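I put off papering the little laundry nook for ages, and then in February my brother-in-law Ramil Sarmiento talked me into the Jumberg wave paper from Horkia, and oh, I am so glad he did! It isn't a shy pattern - big curling swirls with thin black outlines, filled in with mint green, a dusty mauvey pink and two grays - and I did worry it would shout at me every time I folded a shirt. 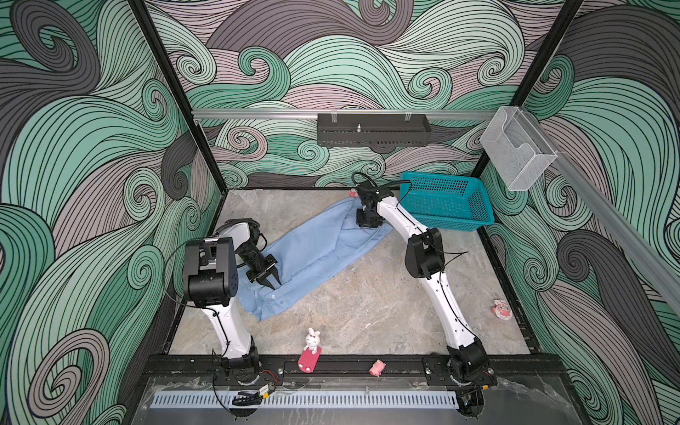

Jumberg on three walls, with the gray marble-look floor and a light blue top waiting to be folded.

Well, I love it. The paste went on nicely, the seams lay flat, and matching the curls was easier than I feared (I only ruined one strip, and that was me chatting). My one grumble is the corners, where the pattern wants a good deal of patience and a very sharp knife. Order an extra roll, too. I ran short and had to wait 17 days for another one, and I was so afraid the mint would come out different, but it matched perfectly.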